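November 13, 2023

Frost on the car this morning, first one that needed the scraper. Left it to the sun and took the bus instead, and the bus was late.

Did the seed order before work, or most of it. I had been putting it off since October because the Ostia catalog changed its layout and the beans are no longer with the peas. They are under "climbing and dwarf," which also has squash in it. I wanted the flat green pole bean I grew two years ago and could not find it, so I took the yellow one. We will see. The Paredes onion is still there and still the same price, so I got two packets of that. I am not buying tomato seed. I have plenty saved from this summer in envelopes in the hall closet, and most of them are labeled.

Work was quiet. Ate lunch at my desk, lentil soup from Sunday's pot, which is better now than it was then. I read the end of the onion chapter in the library book. The author sows in late December under lights and transplants in April. I have always sown in February and gotten onions like golf balls, so this time I will start six weeks earlier and see if that is the whole difference. The book says onions care more about day length than anything else and that a small plant in May will be a small onion in August no matter what you feed it. That matches what I have seen.

Came home before dark and got the last of the carrots out. The row by the fence was poor, short and forked, and I think that is where the old path used to run. The ones in the raised bed were good. I left the parsnips and the leeks. Put leaves on the garlic bed, a thick layer, and laid the old wire rack over it because of the wind. The Tokow hose timer came in for the winter too. It still had water in it, and I shook it out over the sink and stood it on end on the windowsill. Last year's one split because I forgot it outside. I don't want to buy a third.

The compost has stopped heating. I pushed the fork in and there was no steam. It got to the top of the boards in October and has dropped by half. I will turn it once more if we get a warm day and otherwise leave it until March.

After supper I worked out how many onions I want. I use four a week if I am cooking properly, more when there is soup. The seed packets say 1,000 seeds each, so two packets is 2,000, which is silly for one person with three beds. I should have read that before I paid. Some can go thick in a tub for green onions, and I can give a packet away at the spring swap. Onion seed doesn't keep well, so there is no point saving it for the year after.

Then the question of what to sow them in. The old flats are cracked at the corners and leak on the shelf. I could do open trays and pull the seedlings apart in April, which is what my mother did, or sow in cells and plant each clump whole.

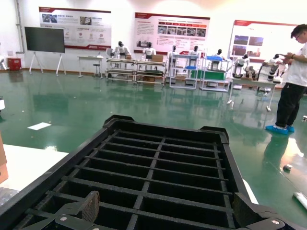
Do onions need a cell each? Several seeds can go in one cell and the clump can be planted out together, as long as the clumps get wide spacing in the bed.

That is from the book, and it gives ten inches between clumps. I am going to do half in cells and half in an open tray so I can compare. Same mix for both, same shelf, same light. I wrote it on the inside cover of the garden notebook so I don't forget which half was which.

The Zorkico light over the shelf has one tube that flickers when it first comes on. It was fine after a few minutes. I might replace it anyway before December, if the hardware store still has that length. Need potting mix too, and something to write labels with, as the last marker washed off everything by June and I had peppers I couldn't name until they turned color.

Knee is sore from kneeling on the cold ground. Should have used the pad.

Car will need the scraper again tomorrow by the look of the sky. Carrots are in the sink, still muddy. Bed.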